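2019-03-12, port notebook, Saltirley handheld build

Build 775 went on both dev kits this morning. Boots fine on the first, hangs on the publisher logo on the second unless the save folder is wiped. Judit thinks it is the old profile format from October. I wiped it and carried on.

Played from the harbour to the end of chapter 2, docked and then handheld. Docked holds up. Handheld drops badly in the market when the rain starts, same spot as last week. Turning off puddle reflections gets most of it back. Botond wants to keep them on for cutscenes, so I have left a switch in the debug menu.

Ticket 2402 (lift doors close on the player, camera ends up inside the wall) is still there. Got it 14 times before lunch by holding sprint into the lift. Walking in is fine. Sándor has the collision code and will look at the door timing.

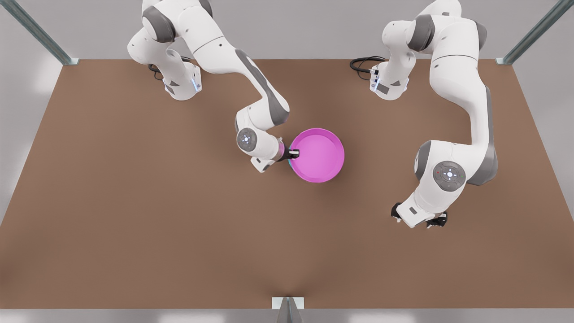 Text size: subtitles are readable handheld now, item names in the shop are not. Meenakshi is sending a larger font sheet. The Hungarian strings still overflow on the controls page.

Load time into Luik is too long after a quick save. No idea why yet. Want a memory capture before touching anything.

To do:
bigger shop font when it arrives
ask Kálmán which save version the demo shipped with
retest the lift on the next build
return the spare dock to Judit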